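Zarbridge config runner: template task reports "changed" on every run

Status: open, workaround in place
Component: Zarbridge agent, template module
Opened: November 22, 2025

Summary

The nightly run against the Evholm hosts marks the same 3 files as changed every time. Nothing in the variables or the templates has been touched in that period. The vendor's knowledge base says this is "expected on first apply." We are well past first apply, so I don't accept that as an answer.

What the log shows

task: render osus.conf
result: changed
handler notified: restart osus

The Osus service then restarts and drops whatever connections it has open. With a timeout of 300 on the client side, people do notice.

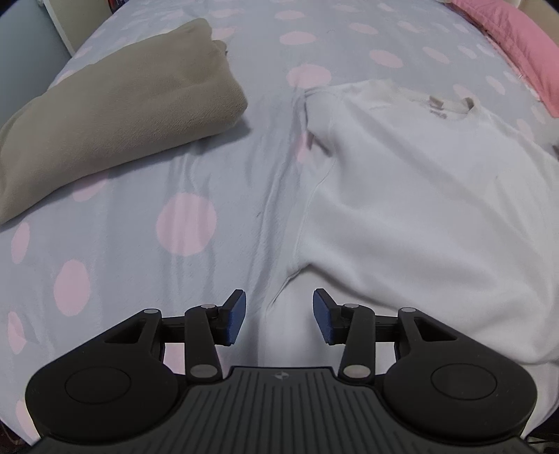 Step 1. Compare the rendered files

I saved a copy of the file before the run and another after, then ran diff on them. One line differs, the list of upstream nodes. Same nodes, different order. So the runner is technically right that the file changed, and it's still useless information, as the order means nothing to Osus.

Support's first suggestion was to clear the fact cache. Did that. Same result on the next run. Their second suggestion was to upgrade the agent. The release notes for the newer version say nothing about ordering, and I'm not rebooting production hosts on a guess.

Step 2. Find where the order comes from

The node list is built from a group lookup in the Kováčik inventory plugin. I dumped the group 7 times in a row from the same control machine and got different orderings. Their documentation claims the output is "stable." Stable in what sense, I'd like to know. The set of nodes is stable. The sequence clearly isn't.
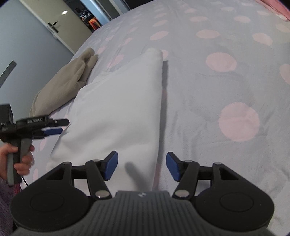
3 min read

Step 3. Sort in the template

I changed the loop so the node list is sorted by name before it's written out. First run after that: changed, as it should be, because the line was rewritten. Second run: ok. Third run: ok, no handler called, no restart.

I would not call this a fix. Anyone who writes a new role with a loop over that group will walk right into it again, and the check mode output gives no hint as to why. Running with diff output on does show it, but our wrapper script truncates output at 2000 characters and the useful part was past that. I've raised the limit for my own runs only.

Things I ruled out

File permissions: identical before and after.
Line endings: no difference.
Two control machines writing at once: the second one has been off the schedule since February.
A stray timestamp in the header comment: we removed those from all templates a long time ago, and I checked anyway.

What I still want from the vendor

A plain statement on whether group ordering is guaranteed. If it isn't, the word "stable" should come out of the docs. If it is, this is a bug in the plugin and should be logged as one. "Try the new version" doesn't count as either.
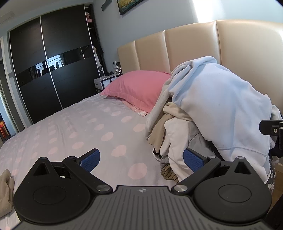

Reply from Kováčik support: Group members are returned in the order the backend sends them, and we don't sort them on our side. We can see how the word "stable" might be read as a promise about order. Sorting in the template is the supported approach for now. Could you confirm whether the inventory cache is turned on for this group? With it on, the order should hold until the cache expires.

Follow-up

Cache was off for that group. Turned it on for a test host with the old, unsorted template. I'll leave it through several expiries before I believe it. Keeping the ticket open, and keeping the sort in place on every other host.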